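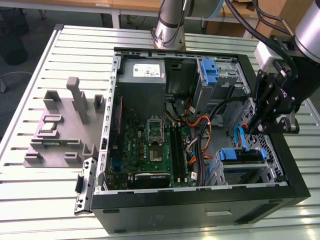
Jesten's disc of Jundalia restores the 2000 theatrical cut of Gudrun Janssen's science fiction feature, with 3 audio tracks and optional English subtitles for the hearing impaired. Grain is intact and the colour timing leans cooler than the old transfer. Playback needs little: a desktop tower with two memory slots and a graphics card is the class of machine it suits.

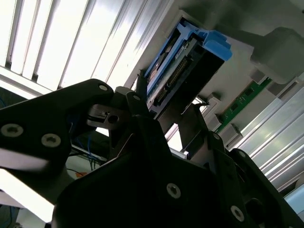 The subtitles are less consistent. Speaker labels disappear in the Parisi station sequence, and off-screen dialogue is centred under whoever is in shot. Line timing is accurate — I noticed no drift across the layer change. 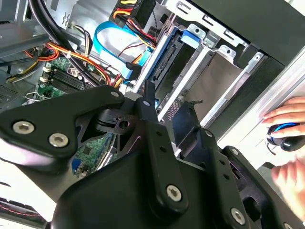
Interior of an open desktop tower.

Bass on the surround track is restrained. The stereo mix has better dialogue, and I'd favour it for most of the film. The commentary runs nearly the full length and is mostly about lenses. 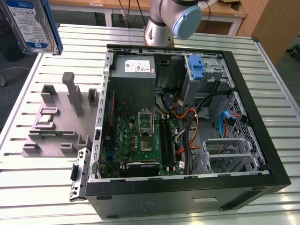
Siiri Paju writes that the earlier Gellus disc labelled every speaker in the station sequence, and that she is keeping her copy for that.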